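Section 4. Loading Tape and Printing the First Labels

This section applies to the Fimico handheld label printer with the Citholm tape cassette. Charge the battery as described in Section 2 before you start. Cassettes from the older Lacroix series fit the bay but do not feed correctly and must not be used.

4.1 Loading the cassette

1. Switch the printer off.
2. Slide the latch on the back cover to the left and lift the cover.
3. Take the cassette out of its bag. Turn the spool with a fingertip until the tape is tight.
4. Check that the end of the tape passes under both guides. If it is folded or torn, trim it square with scissors.
5. Press the cassette into the bay until it clicks on both sides.
6. Close the cover and slide the latch to the right.
7. Switch the printer on and press FEED once. A short length of blank tape comes out. Press the cutter lever to remove it.

CAUTION: Do not pull tape out of the slot by hand. The print head can be damaged even when the printer is off.

NOTE: The cassette counter does not reset by itself. Hold FEED and MENU together until the display shows 200, the number of standard labels in a full cassette.

4.2 Choosing a surface

Standard tape sticks to glass, metal, most hard plastics and painted wood. It does not hold well on silicone, unsealed cardboard or fabric. Use the strong-adhesive tape for rough surfaces and the tie-on tags for anything without a flat area wider than the tape.

Wipe the surface with a dry cloth. If it is greasy, wash it with dish soap, rinse it and let it dry fully before you apply a label. Set out a batch of items before printing, so that the text size can stay the same for the whole group.

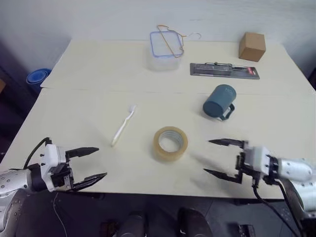

Can labels be printed while the battery is charging?

Printing is locked during the first stage of charging, when the light is amber. Once the light turns green the printer can be used with the cable attached.

4.3 Entering text

1. Press NEW. The cursor appears at the left of the display.
2. Type the text. Press SHIFT once for a single capital, or twice to keep capitals on.
3. Press SIZE to step through small, medium and large. Large text is limited to one line.
4. To add a second line, press LINE. The printer changes to small text automatically.
5. Press PREVIEW. The display scrolls through the label at reading speed – press any key to stop it.
6. Press PRINT. Wait until the motor stops, then press the cutter lever.

The memory holds 61 labels. To store the current label, press SAVE and choose a free position. Stored labels remain in memory when the cassette is changed, but they are erased by a full reset (see Section 7).

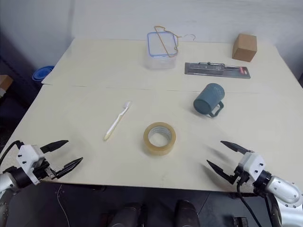 Figure 4-2. Food container with hanger, and small cardboard box.

4.4 Applying the label

1. Bend the corner of the label away from the printed side and peel off the backing.
2. Place one end on the surface and smooth toward the other end with your thumb.
3. Press firmly along the full length.
4. Leave the label for 90 minutes before washing the item or placing it in a refrigerator.

CAUTION: Standard tape is not rated for dishwashers, ovens or microwaves. Do not place labels where they can touch food or the lips.

To remove a label, warm it with a hair dryer on the low setting and peel it back slowly. Any adhesive left behind can be rubbed off with cooking oil and then washed with soap. 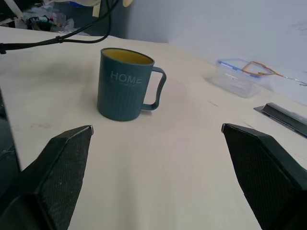
4.5 If the print is faint or uneven

1. Check the battery symbol. Print quality drops when one bar remains.
2. Open the cover, remove the cassette and look for dust on the print head.
3. Clean the head with a cotton swab and a little rubbing alcohol. Wait 2 minutes before you refit the cassette.
4. Open MENU, choose DENSITY and raise the setting one step.
5. Print the test pattern from the same menu.

If white lines still run the length of the tape, the head is worn. Replacement heads are fitted by the Jadport service center. Include the printer without its cassette and battery.

Section revised in February. Text: Ilse Thiele.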